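Zum Inhalt springen
Startseite Forum Haushalt & Ordnung Kleinkram aufbewahren

Durchsichtige Klappboxen für Sammelkram: werden die mit der Zeit blind? Und wie staubdicht sind die überhaupt?

Rosimeire Amaral
29.09.2024

Hallo zusammen,

ich lese hier schon ewig mit und muss jetzt doch mal selber was fragen. Es geht um meine Sammlung, wobei »Sammlung« ein großes Wort ist. Angefangen hat alles im Juni an der Ostsee mit einer Handvoll gesprenkelter Steine, dann kamen Muscheln dazu, dann vom Flohmarkt bemalte Keramikeier, und inzwischen liegt auf jeder Fensterbank irgendwas Rundes. Mein Mann sagt nichts mehr dazu, er räumt nur noch drumherum.

Jetzt will ich das Zeug endlich in Boxen haben, aber so, dass man es sieht. Kartons kommen nicht infrage, da vergesse ich nach zwei Wochen, was drin ist (frag nicht nach dem Karton mit den Weihnachtskugeln, den habe ich drei Jahre lang gesucht). Im Auge habe ich die kleinen Klappboxen mit festem Deckel am Scharnier. Es gibt sie in ganz klar und in so einem rauchigen Grau. Eine Bekannte hat die von Wirkik und schwört drauf, im Laden bei uns liegen nur die von Heda, die kommen mir etwas dünner vor.

Was mich umtreibt:

Bleiben die durchsichtig? Ich hatte mal Schüttdosen für die Küche, die waren nach einem Jahr milchig wie ein altes Duschglas.

Halten die Scharniere, wenn man wirklich jeden Tag dran geht? Ich mache die Sachen nämlich gern auf und nehme sie in die Hand, sonst könnte ich mir auch ein Foto aufhängen.

Und kommt da Staub rein? Wir wohnen an einer Straße mit viel Verkehr und ich wische hier schon genug.

Ach ja, und falls jemand weiß, wie man verhindert, dass die Sachen da drin herumkullern, immer her damit. Die Steine sind ja robust, aber die Keramikeier haben eine Glasur, die schnell Macken bekommt.

Danke schon mal und einen schönen Sonntag euch!
Rosi

3 Antworten · sortiert nach Datum

Heimwerkerin_Ilm

Nimm einfach Schraubgläser. Kosten nichts, werden nie blind, fertig. Habe ich im ganzen Keller so.

Kommentar von Rosimeire Amaral: Danke dir! Für den Keller super, im Wohnzimmer sieht das bei mir leider schnell nach Gurken aus. Und durch die Öffnung kriege ich die größeren Steine gar nicht.

Da-eun Koo

Hallo Rosi, willkommen im Club der Fensterbankbesetzer! Ich habe ziemlich genau dein Problem, nur mit Schneckenhäusern und diesen kleinen Tierfiguren aus Speckstein, und ich bin seit ein paar Jahren bei Klappboxen gelandet. Ich schreib dir mal alles auf, was mir dazu einfällt, sortiert ist es nicht.

Zum Blindwerden: Das liegt nach meiner Erfahrung fast immer am Putzen. Meine ersten Boxen habe ich in die Spülmaschine gesteckt, weil ich faul bin, und die waren nach wenigen Durchgängen trüb und hatten an den Ecken feine Risse. Seitdem nehme ich lauwarmes Wasser, einen Tropfen Spüli und ein weiches Tuch, und dann sofort trocknen, sonst siehst du jeden Kalkfleck. Bitte keine Küchenrolle! Die kratzt, auch wenn man es ihr nicht zutraut. Glasreiniger mit Alkohol würde ich auch lassen, je nach Kunststoff gibt das richtig hässliche Schlieren, die nie mehr weggehen. Und keine Scheuermilch, aber das machst du bestimmt sowieso nicht.

Klar oder grau: Ich hatte beides und würde immer wieder das Graue nehmen. Bei klaren Boxen sieht man jeden Fingerabdruck und jedes Staubkorn, bei den grauen fällt das viel weniger auf. Helle Sachen wirken darin auch richtig gut, finde ich. Dunkle Steine dagegen saufen ein bisschen ab, die würde ich in klare Boxen tun oder auf was Helles legen.

Noch ein Tipp, der mich echt Nerven gekostet hat: Stell die Box auf eine helle Fläche, wenn du sie gern anschaust. Bei mir standen sie erst auf einer schwarzen Kommode und es sah aus, als wären sie leer. Auf Weiß sieht man durch die Wände durch und das Ganze wirkt gleich viel leichter.

Scharniere: Kommt drauf an, wie sie gemacht sind. Wenn Deckel und Box aus einem Stück sind und nur eine dünne Knickstelle dazwischen ist, dann ist nach einer Weile Schluss, bei mir war es eine Heda, die hat noch nicht mal den Winter überlebt. Die mit einem richtigen kleinen Stift im Scharnier halten ewig. Kannst du im Laden testen: Deckel langsam ganz nach hinten kippen, und wenn der Kunststoff am Knick weiß wird, liegen lassen. Beim Schließen auch nicht in der Mitte auf den Deckel drücken, lieber vorne an den beiden Ecken.

Staub: Ganz dicht sind die alle nicht. An meiner Straße (auch laut, auch dreckig) habe ich nach ein paar Monaten einen ganz feinen Film drin. Das ist ein Wisch und gut. Wer es perfekt haben will, klebt innen am Rand einen dünnen Dichtungsstreifen ein, wie man ihn für Vitrinentüren bekommt. Habe ich einmal probiert, danach ging der Deckel nicht mehr richtig zu und ich habe es wieder abgepult. Die Kleberreste sind noch dran.

Kullern: Nimm Boxen mit einem inneren Fach oder einer Unterteilung, das hilft schon viel. Sonst ein Stück Filz zuschneiden, wobei Filz leider Fusseln macht, oder Schaumstoffeinlagen. Ich hatte welche von Clistadari, die kann man mit der Schere schneiden, sind aber nicht gerade billig. Für deine glasierten Eier würde ich das Geld ausgeben, für die Steine nicht. Und immer nur ein Ei pro Fach, sonst klackern sie aneinander, sobald jemand an die Fensterbank stößt. Bei mir ist dieser Jemand der Hund, er heißt Ham und hat einen Schwanz wie ein Besenstiel.

Bevor du kaufst, miss dein größtes Teil aus! Ich habe mal 13 Boxen auf einen Schlag bestellt, alle reduziert, ich war so stolz, und dann ging der Deckel über den Figuren nicht zu. Ein Fingerbreit Luft nach oben sollte sein, sonst kommst du auch mit den Fingern nicht gut dran vorbei, wenn du was rausholen willst. Die Boxen habe ich jetzt alle im Nähzimmer, da sind Knöpfe drin.

Ein weißes, oval gerundetes Stück mit rotbraunen Sprenkeln macht sich in so einer rauchgrauen Box mit offenem Deckel jedenfalls sehr hübsch:
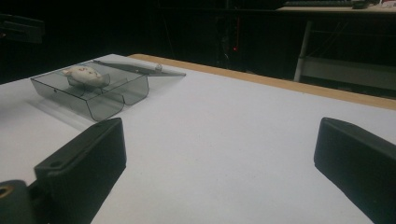
Kann man die Boxen mit offenem Deckel in die pralle Sonne ans Südfenster stellen?
Lieber ein Stück weg vom Fenster, die meisten Kunststoffe vergilben oder werden spröde, wenn sie jeden Tag Sonne abbekommen, und bemalte Sachen bleichen dir obendrein aus.

Das hatte mich nämlich damals meine Schwester gefragt und ich hatte keine Ahnung, bis meine erste Box am Südfenster gelb geworden ist. Jetzt stehen alle auf dem Sideboard an der Seitenwand.

Beschriften würde ich übrigens auf der Unterseite, mit einem ablösbaren Etikett. Fundort und Monat reichen mir. Auf dem Deckel stört es nur, und wenn du die Box umräumst, klebt da der falsche Name drauf.

Meld dich mal, wofür du dich entschieden hast! Und zeig die Keramikeier, ich bin neugierig.
Liebe Grüße, Da-eun

Kommentar von Rosimeire Amaral: Wow, was für eine Antwort, tausend Dank! Das mit dem Knick, der weiß wird, probiere ich gleich bei der nächsten Gelegenheit im Laden aus. Und mein größter Stein ist ausgemessen, der passt in gar nichts, der bleibt auf der Fensterbank.

Kommentar von Da-eun Koo: Den größten habe ich als Türstopper :)

kruemel_und_co

Ich hab für meine Perlen so Sortierkästen aus dem Baumarkt, da sind 30 Fächer drin und die Trennwände kann man rausziehen. Weiß die Marke nicht mehr. Für Eier sind die Fächer vermutlich zu klein, aber für Muscheln geht es prima. Der Verschluss klemmt manchmal, da hilft ein bisschen Kerzenwachs dran reiben.

Staub ist bei mir kein Thema, die liegen in der Schublade.

Dieser Beitrag wurde 866 Mal angesehen.

Ähnliche Themen
Muscheln riechen nach dem Urlaub, was tun?
Etiketten von Kunststoff lösen ohne Kratzer
Setzkasten reinigen: Pinsel oder Staubsauger?
Fensterbank zu schmal für Deko

Antwort schreiben Thema merken Beitrag melden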